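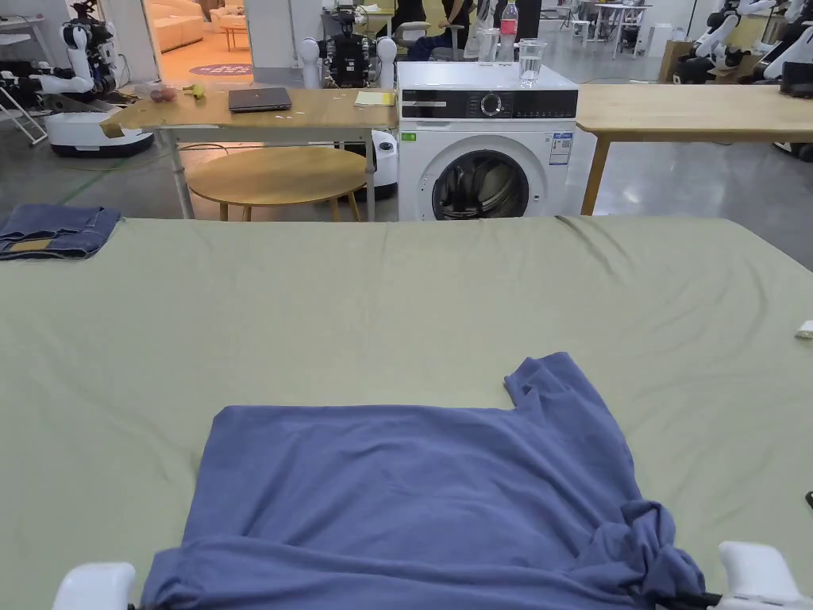

Page 138

A visit to the Kuvgate open day in Jimadville

My sister runs a small laundry shop in Løken, and every winter she asks me the same thing: when can she buy a machine that folds? I translate manuals for a living, mostly for washing machines and pumps, so she believes I must know. I did not know. When Kuvgate opened its doors to visitors on 2020-01-07 I took the early train to Jimadville with her question written on the back of my ticket.

The way from the station is longer than the map says, and there is no sign before you reach the building. Inside it is one big room with a polished grey floor, and it looks like a mix of a workshop and somebody's apartment. Robots stand between the tables, one of them with two arms on a white base with wheels, and a row of robot arms fills the right side. But there is also a washing machine with a bottle of something to drink on top, and behind a doorway there is a sofa. I liked this mix. Chores do not happen in an empty hall, and a shirt is always lying next to something else.

The part I came for was the cloth. On a large table with a green cover there was a blue T-shirt, one half nearly flat and the other half twisted into a knot. For me this is ten seconds of work and no thinking. I stood there and tried to say to myself what I would do first, and I could not say it. Do I pull the sleeve? Do I shake it? I think my hands decide. A pair of jeans was already folded at the left side of the table, and jeans are kinder, in my opinion, for they are thick and they stay where you put them.

Our guide spoke quickly and I did not catch everything. He told us that a plate has one shape and a shirt has as many as you like, and that the most difficult moment comes before the folding, when the machine must find an edge or a corner in the heap. After that, folding is mostly a matter of following lines. He showed us a chart from their own trials last winter: of 3911 attempts to pick up a shirt by the correct edge, 3221 had gone well. Some visitors were impressed. I thought of my sister, who would be out of business if every fifth or sixth shirt had to be started again – but the guide said himself that this was a number for picking up only, with nobody's shirt folded yet at the end of it.

I also asked about the price and received a friendly smile.

What I saw with my own eyes was smaller than the chart but I trust it more. A dark blue piece of clothing was held stretched above the table between two white grippers with green lights, and there were human hands at the grippers. So the jaws were a machine's jaws, and the judgment was still a person's. I looked at it for a long time. The black jaws are clamped on the edge of the fabric at each side, much as I do when I hang a shirt on the line, with two fingers.

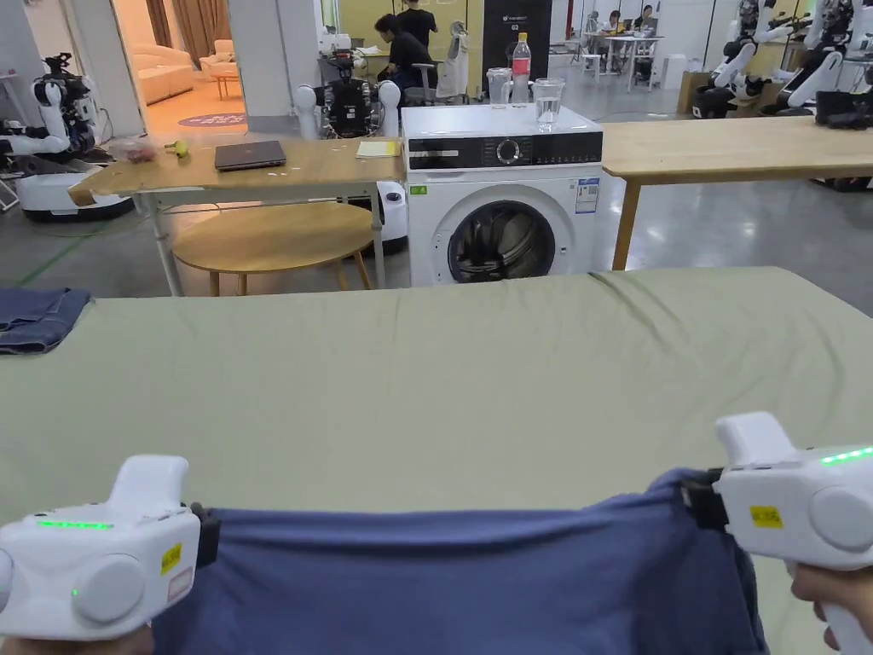

Sherif Morsy did not agree with me when I said on the way to the coffee that a shop would have to wait many years. A shop, he said, is easier than a home. In a shop you can choose the table, the light and the order of the work, and if you wash only towels for a hotel, the machine needs to know only towels. In a home it would have to know the child's sock under the bed. He would start with towels tomorrow, if somebody sold him a machine that worked through one whole night without calling him.

I had no good answer. Perhaps he is right about the towels. But my sister gets shirts, curtains, aprons and once a costume for a horse, and her customers wish to have them folded in their own manner. For her, I think, the first useful machine will be one which takes the things out of the drum and lays them apart on a table. Nobody demonstrated this while I was there, and I am sorry that I forgot to ask.

Practical notes for those who want to go: the entrance is free, the tour takes 2 hours, and the floor is hard, so wear good shoes. There are cables on the floor in places. The coffee is in the building next door and they accept only coins. I missed the direct train home and had to change in Werkow, where the waiting room was closed.

I called my sister from the platform. She asked if she should keep her folding table, and I told her to keep it and to oil the hinges.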